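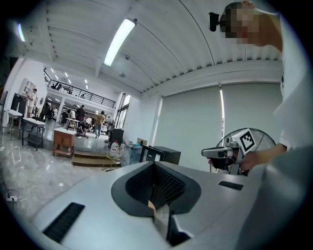
The main hall in October, looking toward the platform, the wooden steps and the mezzanine.

Filed under: Grant Updates / Shared Rooms

Hi Tomomi,

I promised you a proper update on the Jiris hall and then let half of October go by, so thank you for waiting! The short version is that we're on budget, a little behind on storage, and the room is being used a lot more than I dared put in the application.

The platform is what I'm happiest about. When we wrote to you in the spring it was a dumping ground for stacked chairs, and people only went up there to fetch one. Now it has white tables and a small cabinet by the steps, and it's where everyone drifts the minute they have a break. The steps themselves got sanded and refinished (Kazuhiro Sakai did the work and came in a bit under his quote, bless him). The mezzanine railing stayed as it was. We had it checked, it's sound, and I moved that money over to lighting.

The marble-patterned floor cleaned up beautifully. It does show every footprint by four in the afternoon, so Éabha Madigan has asked for a wider mop, and I said yes before she finished the sentence.

Storage is where we've slipped. The second delivery from Hattori was short by two shelf units, and until they come we're making do with what we had. Thijs Van der Linden went through the cupboards with me one evening and we pulled out far more than I expected – old manuals, cables, bits of games, a whole bag of curtain hooks.

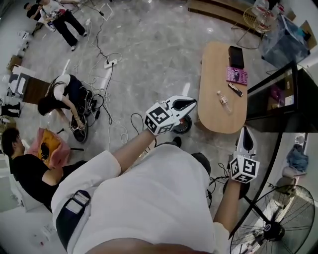 Anyway, we've settled on a simple rule for the lounge corner: the coffee table gets cleared at closing time, and whatever is still lying on it goes into a clear plastic box for the week. Books go back on a shelf, clothes and bags go on the hooks by the door once the hooks are up. Kanokwan Wongsuwan is making the labels. I'd like the same kind of see-through box all over the building, because with the cardboard ones you end up opening every single lid, and I've put a small line for them in the revised budget.

Cooling is still fans. They do fine on the main floor, but the mezzanine gets stuffy once there's a crowd, and I'd rather wait for the Stusidik quote than guess at a number now. The roller blinds help in the afternoon. One of them doesn't sit quite flush, so that's on Kazuhiro's list too.

Spending so far is roughly where we said it would be, and the receipts are in the shared folder. What I need from you is an okay on moving the leftover steps money into storage – a one-line email is plenty. Come by and see the place if you're in the area, the coffee's much better than last time!

Recent updates
Jiris hall: floor cleaning and first delivery
Choosing tables for the platform
Notis reading room: opening hours and keys
How to request a budget change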